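Rubber chickens and other workshop clutter

I keep a rubber chicken in the workshop. I've had one for years, he is bright, he squeaks, and visitors pick him up before they pick up anything sharp! Shanti Pandey wrote in asking how I keep mine from going sticky, so I've put that at the top this month, with a few other bits on storage further down.

Washing rubber toys

A squirt of Elten in a bowl of warm water, an old toothbrush, and go gently. Yellow rubber shows every speck, and the bumpy bits hold on to grey dust like nothing else (the pores are the worst). Go round the red parts last, with a nearly dry cloth, in case the paint lifts. Squeeze the water out through the squeaker hole and leave him overnight.
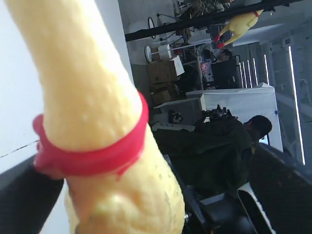 Hang, don't pile

Rubber left in a heap goes flat on one side and marks whatever it's lying on. I hang mine by the neck from a loop of soft string, well away from the heater. A dusting of cornflour stops two of them sticking together in summer. Duygu Duman swears by talc, and she may be right, but I can't stand the smell.

Cardboard boxes

Two boxes stacked is my limit. After that the bottom one sags and you can never get at the thing you want - which is always in the bottom one. Stick the label on the side as well as the top, in fat marker pen, and write what's in there now, please, and cross out whatever came in it.

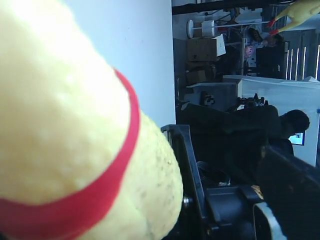

I used to number my boxes and keep a list, and got as far as 34 before I lost the list. Plain words are better. "Plugs and leads" I can find. Flat cabinets are grand for standing boxes on, as long as you leave a hand's width at the front for putting things down.

White tabletops

Lovely to work on, awful to keep nice. Wipe down before tea every day and it takes a minute. Leave it till Thursday and it takes the whole evening, ask me how I know. For scuffs I use Classka paste on a damp cloth, tiny circles, then rinse. A round stainless-steel plate is handy for catching small bits, and it rinses clean under the tap.
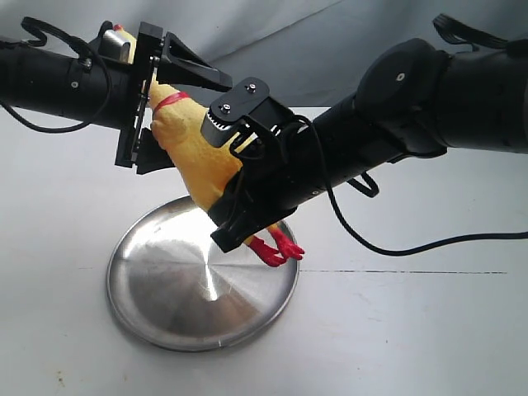

Loose cables

Wrap them in wide, easy loops and fasten with a scrap of hook-and-loop tape. Tight twists kill a cable in the end. I bought a Grirley bag of up to 2,000 plastic ties once and regretted it, you need snips every time you change your mind.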